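The Gurnness Cure

1. The Spring

The brochure said the water at Gurnness had mended 1,280 bad backs. It didn't say who had looked at the backs. I paid my 52 pounds anyway, and the woman at the Giltance desk gave me a room key and a leaflet on gratitude.

By 4 in the afternoon I had drunk a pint of it. It tasted of pennies. My back hurt, and now so did my stomach. I went up and left the bowl and the bottle on top of the drawers.

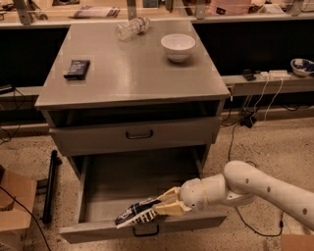
2. The Refund

"It works slowly," said the desk.

"So does my bank," I said.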